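Equipment plan for the second arm table

Many members wrote to us after the last issue and asked why the second table is not ordered yet. The short answer is that we wanted to know first what the work at the present table really costs us. Gilberto Ccori kept the list for 39 working sessions, and from this list we made the budget that you find in this item.
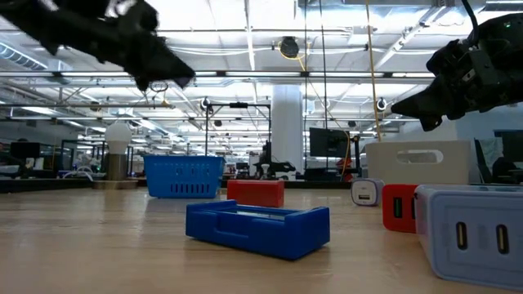
Page last changed: July

The work at the table is sorting of small household goods with two arms. The objects are cheap. Baskets, bins and chargers together are the smallest line in the plan, and we buy them in ordinary shops. The expensive part is what wears out: finger tips, cables and the joint modules near the wrist. In the list of Gilberto these three make more than half of all repair hours.

For the second table we asked for offers from Plellero and from Molix. Both can deliver a pair of arms with grippers. The Molix offer is lower, but spare fingers are not included and the delivery takes 9 weeks. Plellero includes 2 sets of fingers and one visit for the installation. With the spare parts added, the difference between the offers is 2,097 dollars, and Molix is still the cheaper one. We did not decide yet.

Please consider also the things which are easily forgotten in such a budget. The table must be stable and have the same height as the first one. The ceiling cameras need mounts and long cables. Light was discussed a lot, as a glossy tabletop gives reflections, and Inga would like to test a matte cover before we pay for a second wooden top. 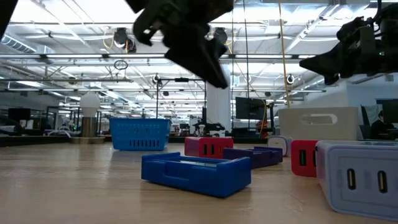
What we need from you

If your group wants hours at the second table next year, send Gilberto the number of hours per month and the type of objects you plan to use. Groups that need their own fingers should write this separately, because it goes to another budget line. The old Bukis controller stays in use until the new one is tested, so please do not take parts from it.

Answers that arrive before the end of July will be in the first version of the plan.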